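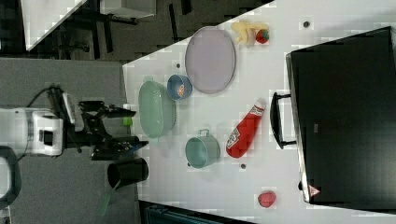 Fruit and dishes on the white table, with the lavender tray in the middle.

By Jennylyn Lumbao
May, Monday morning
889 shares – 4 comments

When the days become warm, the fruit in my kitchen goes bad very fast. My neighbor Esther Kirui taught me most of these tips, and I have used them for years.

Do not wash strawberries before you put them away. Wash them only when you want to eat them. Put a paper towel in the bottom of the box and change it when it feels damp.

Keep bananas away from the other fruit. They make apples and pears ripen too quickly. If you have too many, peel them, cut them in pieces and freeze them on a flat tray. After that they can go in a bag. I use them for pancakes.

Oranges look nice in a bowl, but in a hot kitchen they stay good longer in the fridge.

For a pot with a burned bottom I pour in 300 ml of water and 50 g of baking soda, and let it boil slowly for some minutes. Please do not do this with aluminum – it can turn dark. Then leave it to cool and rub with a soft sponge.

A colander is easiest to clean right after the pasta. If starch is already dry in the holes, let it soak and use an old toothbrush from the outside.

Next time I will write about cutting boards and the smell of onion.

4 comments | Share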